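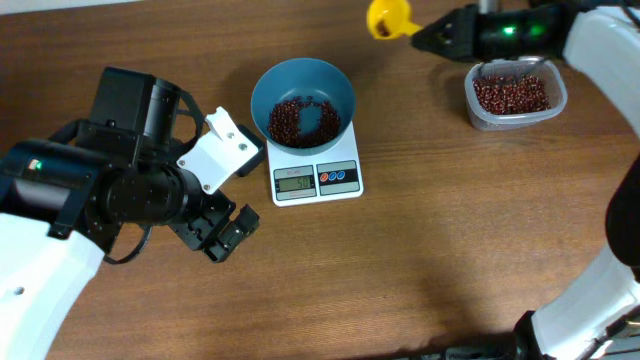
Gustura Community Help > Kitchen Gear > Scales and measuring

Can a cheap 10 kg scale be trusted for small amounts of beans?

Posted by Bilal Azar

I make sweet bean paste in small test batches, and I've been trying to settle on a sugar ratio before I make a big one in May. My scale is the white SF-400 type that seems to be sold everywhere. I put a blue bowl on it, zero it, and add small red beans until it says 50. That's my test batch.

My problem is that I don't believe the 50. The print next to the display says 10 kg maximum. A thing that claims to weigh a whole sack of potatoes is also supposed to tell me when I've dropped in a few extra beans? I've had three batches come out with different sweetness, and I did the same thing every time, or I think I did.

What bothers me more is how it behaves near the end. If I pour the beans quickly, it jumps up and settles. If I add them one at a time, it sits on the same number for what feels like far too long and then ticks over. The bowl weighs 238 g empty according to the scale, but of course that's the same scale telling me, so I don't know what that proves.

A guy at the restaurant supply place in Horkcombe told me I need a "precision" scale and the one he wanted to sell me was $80. I'm not buying that story without a second opinion. The beans cost me next to nothing. Is the scale bad, am I using it wrong, or is this the kind of thing where everyone's kitchen scale is a bit of a liar and people just live with it?

Precious Policarpio

I wouldn't buy the $80 scale yet, and I wouldn't trust yours yet either. You haven't tested it against anything except itself.

Use nickels. A US nickel is made to weigh 5 grams, so sixteen of them should come to 80 g. Pick clean ones. Put the bowl on, zero it, put in ten nickels, and you should get 50, the same number you're using for your beans. Then take them out and see whether it goes back to zero. Do it again with the coins in a different part of the bowl. If you get 50 every time, leave the scale alone and look somewhere else for your sweetness problem.

About the slow ticking: a scale that shows whole grams can't show you half of one, so it has to sit on a number for a while. A small bean like yours weighs a fraction of a gram. You could add several and see no change and there'd be nothing wrong. There is another thing, though, which I've seen on two cheap scales of my own. Some of them treat a very slow trickle as drift and quietly ignore it. I can't tell you if yours does. Easy to find out:
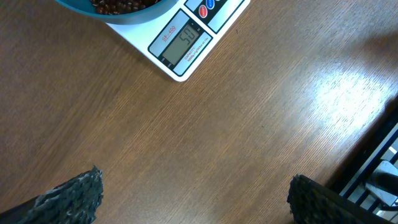 Get to where it says 50, write that down, and lift the whole bowl off. Wait for the reading to settle, then put it back without touching the zero button. If it comes back as 50, fine. If it comes back as 52 or 53, it was ignoring some of the beans you trickled in, and you should pour a little more boldly and take beans out if you go over.

Also put it on a hard, level surface, with all its feet down. A table is fine. A folded dish towel is not, and I say that because I did it for a year to stop mine from sliding.

I'm more suspicious of your ratio method than your scale. One gram off in 50 is two percent, and I don't think you'd taste that. Are you measuring the sugar against the dry beans or the cooked ones? Cooked beans hold a different amount of water depending on how long they boiled and how well you drained them. That would swing your sweetness far more than a gram of dry beans would. My last big batch went in the pot dry at 696 g and I stopped trying to guess what it would weigh coming out.

Tiongson_R

Just change the batteries. Every scale problem I ever had was batteries. My Womberg went haywire last winter, new battery, fixed.

And measure with a cup like our grandmothers did, beans don't need grams

Bilal Azar

I did put in new batteries before I posted, so I don't think it's that. And the cup is how I got into this mess. The same cup gave me a different weight depending on whether I shook it.

Precious, I tried the nickels. Ten gave me 50 four times and 51 once, and the 51 was when I had them all piled against one side of the bowl. That's better than I expected, although ten coins out of my change jar is not exactly a laboratory. Lifting the bowl off and putting it back got me 51 after a slow pour and 50 after a normal one. So it does something odd with the slow pour, or I had 50 and a half in there. I can't rule either one out.

I've been weighing the sugar against the cooked beans. I drain them until I get bored. I'll redo it against the dry weight and see.

Precious Policarpio

"Until I get bored" is your problem, I'd bet money on it. Not $80, but something.

For the big batch, weigh the dry beans in portions if your bowl is small, and write each one down. If you want to check the scale higher up, two liters of water is close enough to 2,000 g, plus whatever the container weighs, which you zero out first. A scale can be right at 50 and wrong further up, so don't take the nickels as covering that.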